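Categories: Workcells > Wonby Bench Cell > Setup and Care
Reading time: 4 min

Section 2: Teaching the processor station

Read this section after the arm has been bolted down and the emergency stop has been tested. It covers placing the computer, checking the wrist camera, and teaching the pick and place points for the processor. Replacing a memory module is covered in the next section and uses the same computer position.

Before you start

The computer must be unplugged from the wall, with the side panel and the processor cooler removed. Clean the old thermal paste off the processor with a lint-free wipe. Leave the graphics card and the internal cables in place unless your job sheet says otherwise.

Wear a grounded wrist strap whenever your hands are inside the case. Clip it to bare metal on the chassis.

CAUTION: The arm can start without warning when the Jikus controller is in Auto. Turn the key to Teach and take it out before you reach over the bench.

Placing the computer

1. Lay the tower on its side on the slotted bench, open side up, with the power supply along the front edge.
2. Push the case back against the two stops and tighten the clamps by hand. Do not use a wrench. The sheet metal bends easily and the board will no longer sit level.
3. Set the fixture plate to the left of the case. The post stands upright and the plate must lie flat on the rails. Check under it for screws and chips.
4. Tuck any loose power leads toward the drive cage.
5. At the pendant, load job 977. If the job is missing, copy it again from the setup card.

NOTE: Job 977 is for boards with memory slots on both sides of the socket. Other boards need their own job.

Checking the wrist camera

6. Jog to the Look position at 23 percent speed or less.
7. Open the live view. The socket bracket should be sharp and the board lettering readable. If one side is soft, loosen the camera bracket, square it up, and tighten it again.
8. Look for glare on the chassis rail. Bright patches on bare metal are normal. Glare on the heat spreader is not, and the software may reject the part. Turn the bench lamp away from the arm until the patch moves off the processor.

Teaching the pick and place

9. Release the socket lever and raise the load plate all the way by hand. Take your hand out of the case.
10. Jog down with the fingers open until they are on either side of the processor. Use the 0.1 mm step for the last part of the move.
11. Close the gripper at the Low force setting. The fingers should meet the sides of the processor together. If the processor shifts as they close, open them, correct the side offset, and try again.
12. Save the point as PICK.
13. Lift straight up. Do not rotate the wrist until the processor is clear of the load plate.
14. Lower it again, check the corner mark against the socket, and save the point as PLACE.
15. Run the job once at slow speed with your thumb on the hold button.

CAUTION: Never press down on a processor with the gripper. If it does not drop flat into the socket, lift it out and inspect the contacts with a magnifier. Bent contacts cannot be corrected from the pendant.

Regular care

Wipe the finger pads with isopropyl alcohol at the end of each shift. Check the finger screws after every 100 cycles. Replace the Szabó pads as a pair. After changing pads, teach PICK and PLACE again, even if the old points look fine on screen.

If the arm stops with a Gokov force fault, do not reset it right away. Turn the key to Teach, open the fingers, and jog up. A fault that comes back at the same height usually means the load plate has dropped partway.

Views of the station 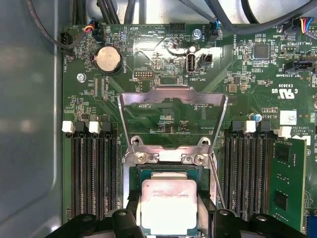
Processor between the fingers, load plate raised.

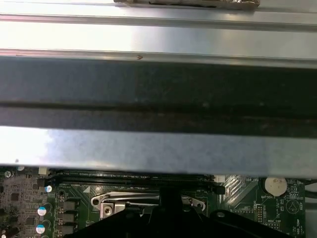 Wrist camera view of the slots, socket bracket and battery.
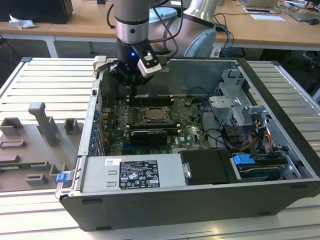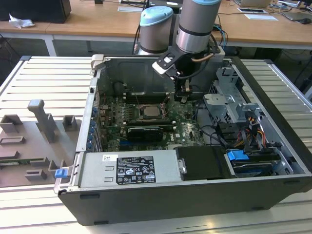 Fixture plate to the left of the case, in both bench views.

Comments (1)

Ryota Ichikawa, August 15, 2020
Step 14 should say to open the fingers before you jog away. I saved PLACE, went straight to up, and carried the processor back out with me. Also, we had the force fault come back at the same height with the load plate fully up. It was the side offset from step 11. Taught it again and it has been fine since. Is there a job yet for boards with slots on one side only?

Get new setup notes by email. Enter your address to subscribe. You can unsubscribe at any time.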